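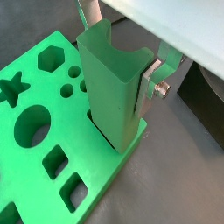 Photo: Gunelberg College, student project archive

Quiet Hours and Loud Opinions: how students at Gunelberg answered the new protest rules

When the college brought in its rule on campus demonstrations last June, most of us on the Prutow site heard of it through a notice taped beside the lifts. It said that any gathering of more than 30 people would need written permission, asked for 15 days ahead, and that amplified sound was out altogether. I'll admit I read it twice and went off to lunch, and it was only when I got to the canteen and found every table arguing that I thought there might be a project in it.

My aim was a modest one: to find out what students thought of the rule, and what they did about it. I put a short survey through the student union's mailing list, which reaches 2000 people across both sites, and I sat in on four open meetings at the Tollari building (the biscuits were very good, thank you to whoever brought them).

Opinion was more mixed than the noise in the canteen had led me to expect. Plenty of people who lived near the main lawn were rather glad of the ban on loudspeakers, especially in exam season, but still felt that 15 days was far too long to wait when something had only just happened.
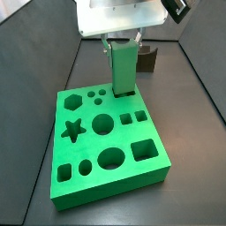 Did the rule stop students from protesting?
Protests carried on, mostly as small groups that stayed under the limit and kept quiet.

My favourite of these was the silent reading on the Prata steps, where people turned up in twos and threes with library books and simply stayed until six o'clock. A petition went round as well, and it had passed 1000 signatures by the time I stopped collecting material. The college has agreed to look again at the notice period, though it hasn't yet said when.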